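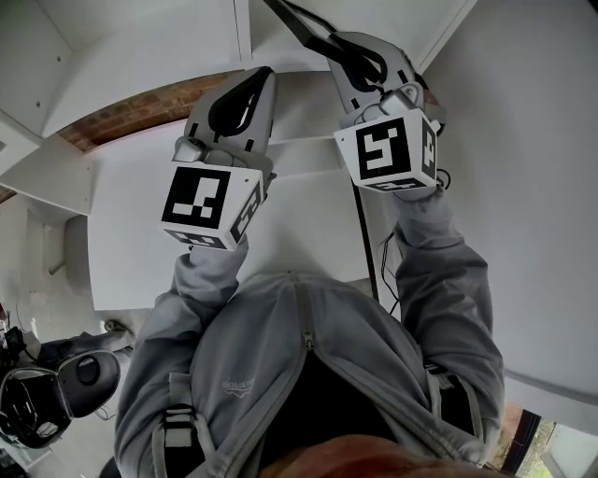 Orngate says its arm "learned to fold towels from people". Fine. 2,808 demos, according to the write-up. I'd like to know how many of those got binned before anyone trained on them.

Hand-held grippers are cheaper than driving the real arm remotely, I'll give them that. You also get people moving at a normal speed. But a person with a gripper in each hand still has a waist, and knees, and leans in without thinking. The arm is bolted to a bench.

Litik went the other way, all remote control. 867 demos, same towel job. Slower and clumsier, and the operators hated it, but every move in there is one the robot can make.

Warkano quotes 53 tries per task as "enough". Enough for what? Same towel, same table, same light from the window?

And the tracking. If the markers drop out halfway through a fold, does that run get thrown away or patched up? Two pages on the network, one line on this.

Rampersad are promising raw recordings in June. I'll read those before I clap.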